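Home Help Board > Kitchen & Dining > Caring for wood

Print this page
E-mail this page to a friend

Pine table, plastic plates, and how much fuss is too much?

Posted by Mabli Trevor, Friday, July 8, 2022

Hi all, first post so be gentle. I bought a pine table secondhand in Sosau last December for $85 and I love it to bits, but I've got two kids and a habit of leaving things where they land. The seller told me the top had "a bit of something" on it, and that's all I could get out of her. I can't tell whether it's oil or wax or nothing at all. Water used to sit up in beads in one spot and now it seems to go straight in, and I've already got a grey ring from a flowerpot.

What I'd like to know is whether I should be oiling the thing before it gets any worse, and whether our everyday plastic plates are all right straight on the wood. My mum swears the dye in coloured plastic comes off on bare pine. Is she right? I'd rather not go down the tablecloth road if I can help it (a tablecloth in this house lasts until lunch).

Print this answer

Reinhold Mühlbauer

I've had pine in the kitchen for 15 years, so I can help with some of this. Your mum isn't completely off, but I think she's blaming the wrong thing. I've never had colour come off a cold plastic plate. What I have had is marks from water trapped under one. Plenty of plastic plates have a little foot ring on the bottom, you put them down damp from the sink, and the water can't get out. Leave it overnight and there's your ring.

Try the drop test before you buy anything. Put a teaspoon of water on a corner you don't care about and go make a cup of tea. If it's still sitting up when you get back, you've got some finish left and can leave well enough alone for a while. If there's a dark patch, the wood is thirsty.

Pine with a coral-pink plate on it: 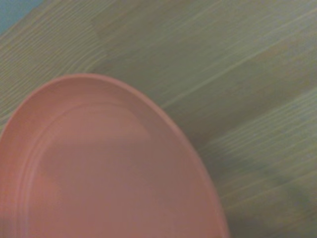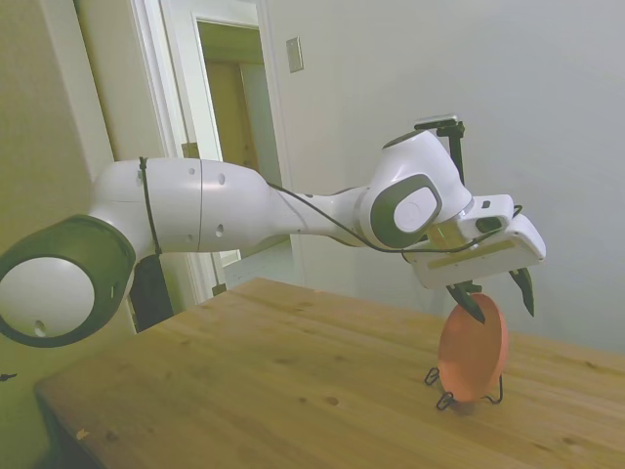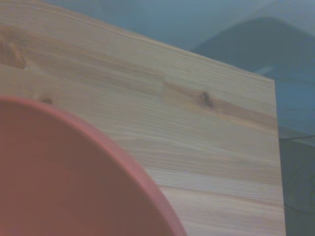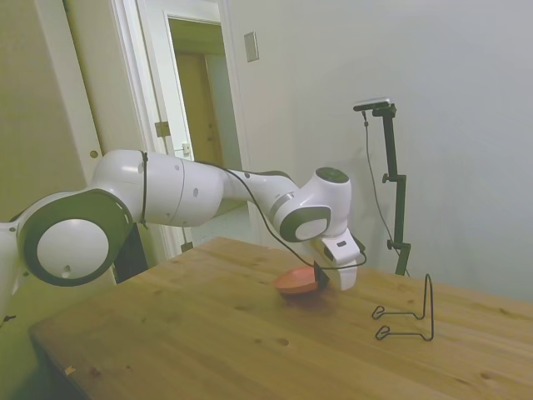

As for the oil, I'd go with a hardwax one in matte, put on very thin, and wiped back harder than you think you should. Pine drinks unevenly. The plain stretches soak it up and the knots hardly take any, so if you leave puddles you get shiny islands that stay sticky for days. Look at the board in the third picture and the way the grain bunches up where it runs around the knots. On wood like that I work the cloth along the lines and go back over each knot with a dry bit of rag. I ignored this the first time and spent a weekend with a scraper, swearing. Two thin coats, a day between them, then leave it be for as long as the tin says before you let the kids at it.

It will go yellower. Everybody's pine does! If you like it pale, look for an oil with a bit of white in it and try it on the underside first.

For the grey ring, let it dry right out, then sand lightly with the grain, 180 grit or so, and feather it well past the edge of the mark. Don't just scrub at the ring or you'll have a dish in your table. I used the Vevari oil on mine and was happy enough, though the smell hung around.

Print this answer

Solange Moulin

Don't oil it, soap it! My grandmother's table only ever got soap flakes in warm water, wiped on and left to dry, and it came up lovely and pale. You do have to keep doing it, though, and I won't pretend it stops red wine. Plastic plates are fine, we use them all the time at the cottage. Hot pots are another story, so get a trivet.

Print this answer

Imke Kettler

Pretty sure mine is a Gedum and it came lacquered, so check yours isn't too before you start, oil just sits on top of lacquer and goes gummy. Scratch a bit underneath with a coin. Also dents come out with a damp cloth and an iron sometimes, if you've got any. Worked on one of mine and not on the other.

Mabli Trevor added:

Did the drop test at both ends. Dark patch at the window end, beads at the other, so I suppose it's half done?? I'm going to sand the lot lightly and try Reinhold's thin coats, starting underneath. Plates get dried first from now on. Thanks everyone, I'll tell Mum she was nearly right.

E-mail this page to a friend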